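Workshop Tips: Screens, Desks and Keeping the Noise Down

I've moved more office furniture than I care to remember, and I've picked up a few habits along the way. Most of these work just as well for a spare room as they do for a shared office -- take what you need and skip the rest!

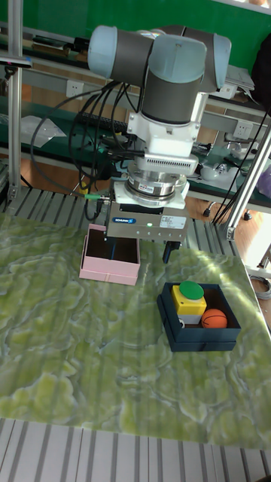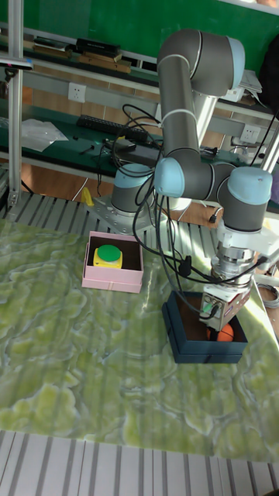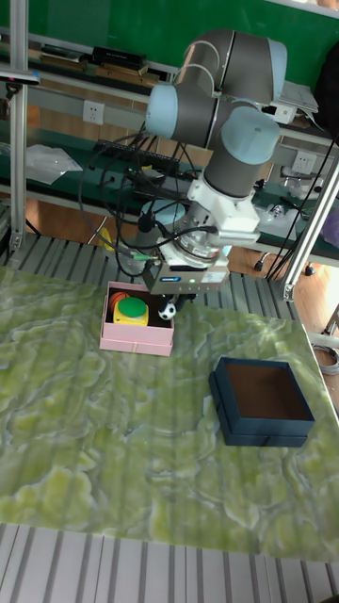
Kondstead Fit-Out Team -- Tips Page

Lay it out in tape first. I use painter's tape on the carpet, and I mark the chairs too (pushed back, with somebody sitting in them). A desk that looks fine on paper can have you bumping into a cabinet every time you stand up.

Fabric screens get dusty along the top edge and people forget to look up there. Run the vacuum over them with the soft brush, top to bottom. For coffee splashes, blot with a damp white cloth and a drop of dish soap, then leave it alone until morning. I scrubbed one of our Nendik screens once and now it has a fuzzy patch right at eye level.

Wobbly desk? Check the feet before you blame the bolts. Most of them screw in and out, so turn the short one a little at a time with a level on top. If it still rocks, loosen every frame bolt half a turn, push the desk square and tighten them again, going corner to corner.

Keep the spare hardware. I put mine in a zip bag taped under the desktop, with the model written on it in marker. Our Jenura desks and our Testa desks take bolts that look the same and aren't, and I lost a whole afternoon in May to that one.

For cables, I like hook-and-loop ties a lot better than the plastic zip kind. You'll be adding a charger next month anyway, and then you're in there with scissors next to a power cord. Leave enough slack for a sit-stand desk at its full height -- run it all the way up and check before you tie anything down.

Squeaky chair: flip it over, snug up the bolts under the seat, and put a little silicone spray on the tilt hinge. Wipe off the extra or it ends up on your pants.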